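Please give us the measured curve

Every February I compare quotations for laser mirrors and filters, and every February I have the same complaint. The data sheet shows a beautiful transmission curve, and under it, in small letters, stands the word "typical". Typical of what? Of the last batch, or of a calculation made before anything was coated?

In my opinion a supplier should send the measured spectrum of the coating run with each delivery, without extra charge. Zikeo does it already. Flevberg asks 50 dollars for the same sheet of paper, and Pandey told me that it is possible only for orders above 228 pieces. We are a small laboratory and we buy 2 pieces.

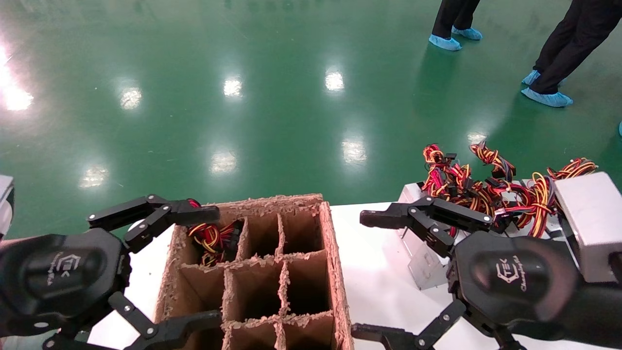

I understand the argument about cost. A spectrophotometer is expensive and the operator must be paid. But the witness sample from the run is measured in any case – otherwise how does the company know that the batch is good? The data exist. Somebody only has to attach the file.

Last year we lost many days with a dichroic filter from Erkia. Its edge was shifted by a few nanometers, still inside the tolerance, and our pump light leaked through. I do not blame the company for the shift. With the real curve in my hand I would have tilted the filter a little on the first morning and continued with my work.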